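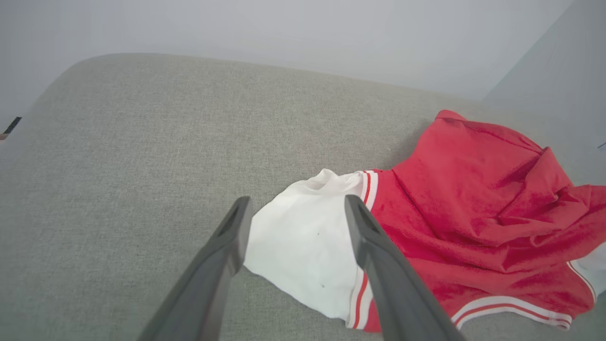
## 4.3 Failure case: false "holding" state on knit garments

Most of the lost trials in the October set came from one fault, and it is not the one we planned for. We expected missed grasps. What we got was the controller reporting a good hold after the cloth had left the fingers, then carrying on with the rest of the tidy-up routine as if the garment was still there. Move to bin, open, retract, log success. Nothing in the bin.

Setup as in Sec. 3. Sofa task, single arm, two-finger gripper, wrist camera only. Controller is the Dogbe stack with the Praltico grasp planner on top, both at the versions frozen on 21/06/2021. Garments dropped on the cushion by hand, no flattening. 400 trials total, of which 149 used knit items with ribbed or striped trim.

The fault showed up in 40 of those 149. On the plain woven items (Bokora set) we did not see it at all, which is why it got through the early checks.

**Cause.** Two things stacked. First, the hold check compares finger gap against a fixed threshold. A single layer of thin knit compresses to almost nothing, so we had set the threshold very low to stop false "empty" reports. Too low — bare fingers with a bit of lint on the pads passed it. Second, the backup check looks for garment color in a window just above the fingertips. With a red shirt bunched on the sofa behind the gripper, the window is full of red whether or not any of it is held. The check was never designed to seperate cloth in the jaws from cloth behind them.

Color change inside one garment makes it worse. The red and white item used in this section has white fabric next to the red, with striped trim between them. When the planner picks a point on the white, the color model is seeded from white pixels, and a pale wall then counts as a match. Several of the longest false holds happened this way. The arm was up and clear of the sofa, nothing in view but wall, and the state flag stayed at "holding" until timeout.

Fig. 4 is a hold on the red part of the garment. Cloth comes up to a peak above the tips and there is red in the slot between the fingers too. That slot turned out to be the useful cue. Fabric behind the gripper can fill the window above the tips easily, but a strip running down the slot together with a peak over the tips, against plain background, is hard to get by accident.
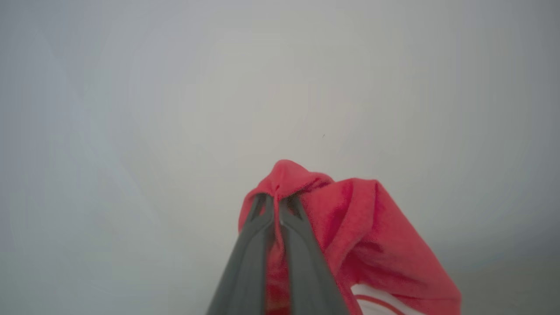
**Fig. 4.** Wrist view, red cloth clamped between the fingertips. White fabric with a thin red stripe at lower right.

**Fix, partial.** We moved the color check to after the lift, seeded it from the whole garment mask insted of the pick point, and required fabric in both the slot and the tip region. Gap threshold raised for knits only. Re-ran 20 of the failing starts: false hold in three, all picks on white. Those three are still open. Wall and fabric are just too close in tone under our lighting, and a color test won't solve it. The Jarance pads report contact force directly and would probably catch these, but we had one set and it was on the other arm.

**Safety note.** A false hold is more than a bad log entry. While the flag is up the controller keeps the slow-speed limit off on the return path — an old shortcut from the box-picking code, where a held box was confirmed by weight. So the arm came back to the sofa at full speed. No contact with anyone, but the operator was reaching in to reset the garment on two of the runs. Shortcut removed. Return path is now speed limited in every state, and the log writes success only after a check of the bin.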